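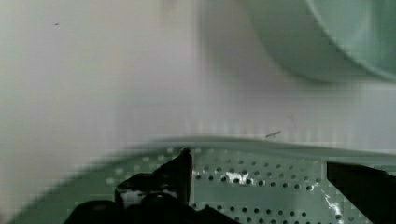

Wrist view, fingers open over the perforated green tray. Glare on the holes.

Wrist camera or hand guiding for thin-rimmed dishes?
Board: Teaching and Demonstration

fliltdale_bench
Posted May 7, 2021

We are recording demonstrations for a table-clearing task and I want opinions before we commit to a method. The arm can be taught by holding it and moving it through the task, or driven remotely with the operator watching the wrist view. The first 100 demonstrations were done by hand guiding. Playback is fine on the bowls and poor on anything flat. The fingers arrive a few millimetres high and close on air.

My suspicion is that the person guiding the arm uses their own eyes to judge the height, and the wrist camera never gets a clear look at what they judged it from. Look at the view at the top. The rim shows well enough against the wall, but the floor of the tray has a bright patch in the middle of the gap, exactly where I would want to read depth.

T_Hendricks
Reply 1

Go remote. If the operator can only see what the camera sees, then whatever they manage to do is at least possible from that view. With hand guiding you have no such guarantee. We went through this at Molefe in January and threw away most of the hand-guided set.

Also check whether the arm sags when you let go. Ours dropped slightly at the end of each guided run, and the recorded end pose was the sagged one.

gotetti_user4
Reply 2

Disagree with the above as a general rule. Remote driving gives you slow, hesitant paths with long pauses, and the policy learns the pauses. Of the 3,722 remote runs I have been through, a good share had the operator stopped above the object for several seconds. Hand guiding gives smooth paths. Fix the height error with a second camera on the whole table and keep the method.

What does your full layout look like? A wrist view does not tell us what the arm has to avoid.

fliltdale_bench
Reply 3

Table camera view from the same session:

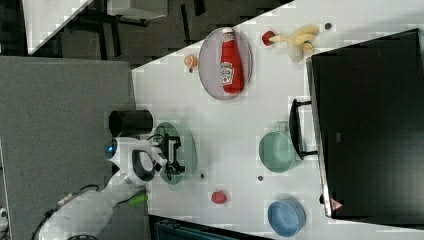

Table view. Gripper over the round green plate, black cup on its side next to it.

The round plate and the oval grey one are the hard cases. The bottle on the oval plate has to come off before the plate can be moved, so that is two demonstrations or one long one. Undecided. Arm base is at the lower left, so the bowls by the black appliance are the far reach.

Lindalva Dantas
Reply 4

Split it. One demonstration for the bottle, one for the plate. A long run with one bad grasp in the middle is a run you cannot use, and you will get tired before you get a clean one.

On the layout, that cup is partly over the edge of the table. If you want cups in the set, vary how far over they sit, or the policy will learn one approach angle. Same for the small fruit. I would leave the little dark bits on the table where they are for some runs and clear them for others.

T_Hendricks
Reply 5

Pauses can be trimmed. Drop every step where the joint change is under a threshold and keep the gripper events. It takes an afternoon to write. A wrong height cannot be trimmed out.

gotetti_user4
Reply 6

Trimming by joint change also removes the slow part just before contact, and you need that part for flat dishes. Set the threshold by distance to the table or leave it alone.

T_Hendricks
Reply 7

Fair point on contact. I would still not hand guide a plate.

prirkeo_m
Reply 8

We do both. Hand guide the approach, stop above the dish, then switch to remote for the last stretch and the grasp. The join is visible in the speed plot but has caused no trouble on playback. Our set is 600 runs, 400 of them done this way. Turn the lamp before you do anything else, though. Glare like that moves with the wrist and no method will save you from it.

fliltdale_bench
Reply 9

Will try the mixed method on the round plate first, bottle and oval plate split as Lindalva suggests. Prirkeo_m, do you re-zero the gripper at the switch, or carry the hand-guided pose straight over?

prirkeo_m
Reply 10

Carry it over. Hold still for one second first so the sag settles.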